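The Tea Box, Again

May 5, 2026

I have been meaning to write about the tea box for weeks now, and every time I sit down to do it I end up making tea, which is a fine way to spend an afternoon but doesn't get a blog post written.

Those of you who have been reading for a while will remember that my aunt, Huệ Lã, gave me a wooden organizer when I moved into the apartment. She believes a home should be able to offer a guest something hot within a few minutes of the doorbell, and she thought my system (a drawer, everything thrown in, good luck to you) was a bit of a disgrace. She was right, and she was very kind about it.
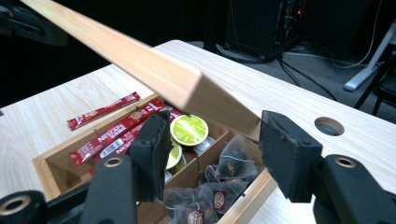
I love an open box with dividers. I like being able to see what I have, and I like that guests can choose for themselves without asking me to recite a list. My old tin from Cledholm had a lid, and I never once knew what was in it. When I finally emptied it before the move I found chamomile I must have bought two apartments ago, along with a birthday candle and a key I still can't place.

The question of what goes in which compartment has taken up more of my life than I'd like to admit. I tried going by color first, and it looked lovely for a day or so. Then I tried morning things on one side and evening things on the other, but my sister drinks peppermint at breakfast and black tea at ten at night, so that fell apart on her very first visit. Now I just put the things people ask for most where they're easiest to grab, and whatever is left over goes wherever it fits.

And yes, there is coffee in the tea box! I held out for a long time. But my father likes the instant kind, the little sticks, and he was always too polite to ask where I kept them. He would stand in the kitchen opening cupboards very quietly. It seemed silly to make him hunt for them, so the sticks moved in with the tea.

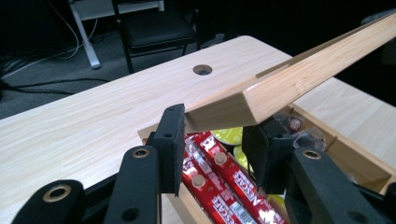

Two red Nescafe sticks in the tea box.

He's coming to stay in July, so I'll need to stock up before then. My aunt has already called to ask whether I have enough ginger tea, and I told her I did, and then I went and checked, and I had one bag. It's on the shopping list now, right under dish soap.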